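FOR IMMEDIATE RELEASE
2024-01-21

Femmont Opens Its Free Kitchen Table Evenings for a Second Winter

FEMMONT -- The Trumuvside Community Kitchen is bringing back its Kitchen Table Evenings this February, and this time there will be four of them! Each one is free, open to all ages, and built around everyday cooking with whatever is already in the cupboard.

Noemi Mercado, who planned the program, has been collecting recipes from neighbors since the fall. The oldest is a barley soup written out in 1943 on the back of a seed bill, and it will be on the stove the first night.

"I was hoping for a dozen recipes and people just kept handing them to me, in envelopes, on napkins, over the phone," Mercado said. "We have dumplings, we have pickles, we have a plum cake that I have already made twice."
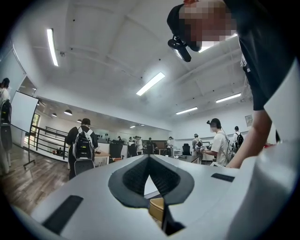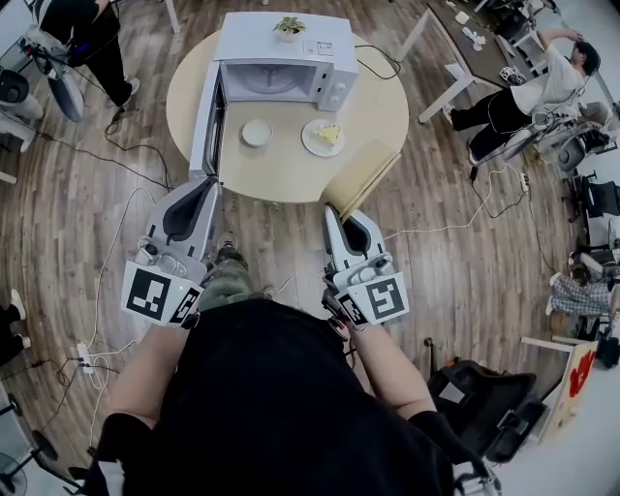
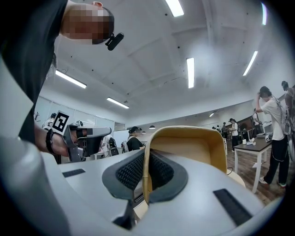
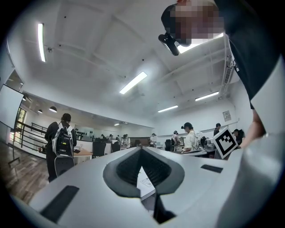

The second picture shows a round light-wood table with a white microwave.

Burgi Steiner will lead the soup night, and Gion Zwahlen takes over for bread and dumplings. The third evening belongs to small kitchens -- one pot, one burner or just a microwave -- with Ambros Lanz. The last is a shared supper with dishes from the Judilley side of the river.

Each evening has room for 40 people. Aprons and ingredients are provided, and guests are welcome to bring a container for leftovers.

Sign-up sheets are at the Tanner Street desk. Questions about allergies or rides can go to Valentin Hubmann at extension 2716.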